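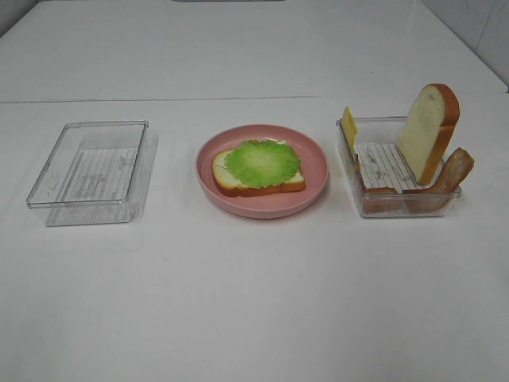 Slide 1. Open-faced sandwich on a pink plate, a clear container on each side.

Talking on the radio: what a small endurance team says during a race, and what it should leave out

Speaker notes, Bevan Sheehan, Rillside Racing
Club evening, Wed 19 March

OPENING

Say who I am. I run the radio for Rillside. Before that I drove for them, slower than the others, and moved to the pit wall when my back gave out.

The talk is about voice radio between pit wall and car in club endurance racing. It does not cover licensing or what the officials use on their own channel. If anyone asks about frequencies, send them to Lorraine Lowther after the break. She does the applications for most of the teams in the room and knows the rules far better than I do.

Ask for hands: who has a radio in the car now? Who has been told to shut up on it?

SLIDE 2 - THE DRITILHAM RACE

Six hours, three drivers, one car (the Merrick coupe, same as last season). We finished 161 laps. We were in line to be a lap better than that and lost it in the pits in the fourth hour.

Explain what happened. Nazar Sirko was in the car. I called him in at the end of the lap. He answered "okay." He had heard me ask whether the brakes were all right, because the first half of my message was lost coming past the grandstand. He stayed out. Tegan Te Moana was already standing on the wall in her helmet, and the fuel crew were in position. He came around again and I called him in again, much too loud this time, and he braked late for the pit entry and got a drive-through for speeding in the lane.

The car was fine and the stop itself was quick. The whole loss came out of one word.

Pause here. Someone will want to argue that Dritilham has a dead spot by the grandstand. It does. We knew about it from practice and I still made the call there.

SLIDE 3 - WHAT WE CHANGED

Read-back. The driver repeats the instruction, using the same words. "Box this lap" gets "box this lap." An "okay" or a "copy" does not count and I ask again.

Fixed calling points. We walk the track map with each driver the night before and mark where they can listen. At Dritilham there are two good places, the back straight and the run up to the last chicane. Safety calls go out at any time. Everything else waits.

One voice. Only one person on the wall talks to the car. If Merle wants to tell the driver something about tire pressures, he tells me, and I decide if it can wait until the stop. Merle Sutcliffe is our chief mechanic and he did not like this rule for most of April. He is in the second row, so he can speak for himself.

A call for the pits goes out twice, once with a lap to go and once on the lap itself.

SLIDE 4 - WORDS

Show the list. Do not read it all out.

Box - come into the pits
Stay out - do not come in
Yellow, then the corner number
Green - track clear, race on
Gap - always to the car behind unless I say "ahead"
Say again - I did not hear you
Radio check - once on the out lap only

Two things to point out. We do not use "go" for anything, because over engine noise it sounds like "no." We also dropped "don't pit," since if the front of it is clipped all that gets through is "pit." The same goes for any instruction built on "don't."

Corner numbers: use the ones on the circuit's own map. We had a season of using names and the drivers each had different names for the same corner.

SLIDE 5 - PLAY THE CLIPS

Clip A is from practice, Tegan driving. Listen to how long I talk. I tell her the gap, the lap time, the lap time of the class leader, that it might rain, and that she is doing well. She told me later the only part she took in was the rain.

Clip B is from the race, final hour, same driver. "Gap ten seconds. Stay out." She reads it back. Then silence for most of a lap.

Give it a moment after clip B. Check the sound desk has turned the level down between the two, as clip A is much louder.

SLIDE 6 - EQUIPMENT, BRIEFLY

Keep this short. We use Senetti headsets on the wall and molded earpieces in the car. Each driver has their own earpieces. Tape the lead down to the helmet before getting in, and plug in before the belts go on.

Push-to-talk button on the wheel: ours was next to the high-beam flash and got pressed by accident in traffic. A stuck open mic blocks the channel both ways. We moved it to the other spoke and put a raised ring around it.

Carry a pit board even if the radio has never failed. Ours failed at the first round. The driver needs to know before the race that a blank board with an arrow means box.

Batteries: change at every driver swap, whatever the indicator says.

SLIDE 7 - WHEN IT GOES WRONG

If the driver is angry, let them finish. Answer with the next instruction and nothing else. The argument can happen in the truck.

After contact, the first question is "are you okay," and the second is "does it drive." Leave whose fault it was until later. Other teams can hear you, and so can the stewards if they care to.

If I lose the car completely, the agreed rule is that the driver comes in on the planned lap. Each driver has the planned lap written on tape on the dash.

QUESTIONS

Likely ones:
- Do you give sector times? No. Lap time only if asked.
- Can the driver ask for quiet? Yes, and we mark the time so I remember to check in.
- Would I do it with a second person on the wall? Yes, listening only, writing down the calls. Nazar does it when he is out of the car.

Printed word list is on the table by the door. Take one and change it to suit your own team.

Filed under: Endurance / Pit Wall / Club Talks

Contact the webmaster | © Rillside Racing | Back to top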